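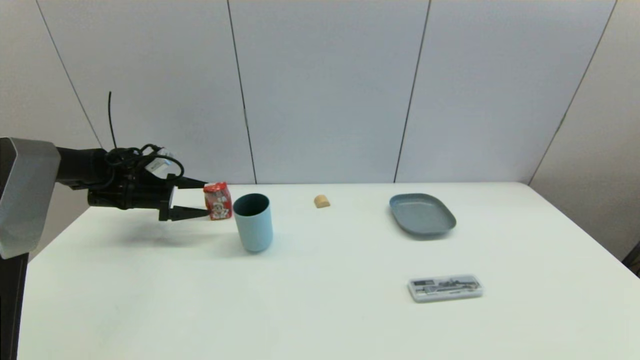
El mantenimiento de una célula robótica se decide en los cables, y casi todos los presupuestos que he visto los tratan como un accesorio. Se paga el brazo, se paga la pinza, se discute durante semanas la mesa, y al final alguien lleva la alimentación y la señal hasta la muñeca como puede. El resultado es un enredo de cables negros en bucle por encima de la muñeca, con una etiqueta blanca pequeña pegada cerca y los dos dedos de la pinza trabajando delante, al lado de un paquete rojo de aperitivo. He revisado bastantes células con ese aspecto. Funcionan, y precisamente por eso se quedan así.

En el taller de Rorness llevo el cuaderno de averías de la célula de mesa. En los últimos 12 meses hay 9 paradas anotadas. Tres fueron de programa. Las demás fueron de conector, de funda rozada o de una brida demasiado apretada que no dejaba girar la última articulación. Ninguna exigió una pieza cara. Todas exigieron desmontar, buscar y volver a comprobar la posición de la pinza.

Américo Sequeira, con quien comparto turno, defiende que un mazo suelto es preferible a uno guiado, porque se ve todo y se cambia un cable en diez minutos. Tiene parte de razón. Una guía mal puesta esconde el daño hasta que el cable se parte. Pero el cable suelto cambia de sitio en cada ciclo, y lo que ayer pasaba limpio hoy engancha. Yo prefiero una guía corta, abierta por un lado, con holgura medida en la postura más extendida del brazo.

También creo que la mesa se cuida poco. Después de cada intervención conviene retirar el brazo y mirar los objetos de prueba antes de arrancar. Si se recolocan a ojo, no hay forma de saber si un fallo de agarre viene de la reparación o de la colocación.

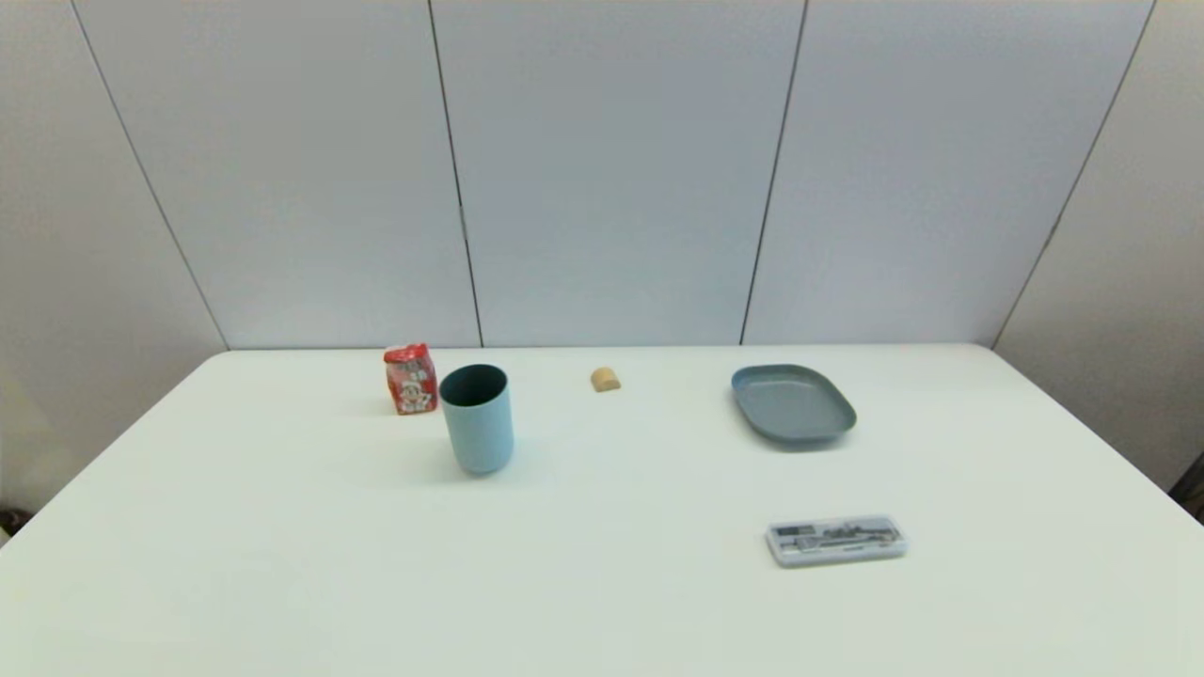 La mesa con el brazo fuera de la vista: paquete rojo, vaso azul claro, bloque de madera, bandeja ovalada y estuche plano.

Ishbel Moffat pidió en marzo que la hoja de revisión incluyera el estado del mazo y la holgura de la muñeca. Se le contestó que alargaba el arranque. Lo alarga 3 minutos. La última parada nos costó una tarde entera, y la pieza, un conector de Parsa, valía menos que el envío.

Mi propuesta es sencilla: que el cableado figure como partida propia en el pedido, con plano y con fecha de sustitución, y que quien repara firme también la posición de la mesa. En Stoston ya trabajan de esa manera – con una hoja de papel y un rotulador – y no han necesitado comprar nada. Aquí seguimos esperando a que se apruebe el formato.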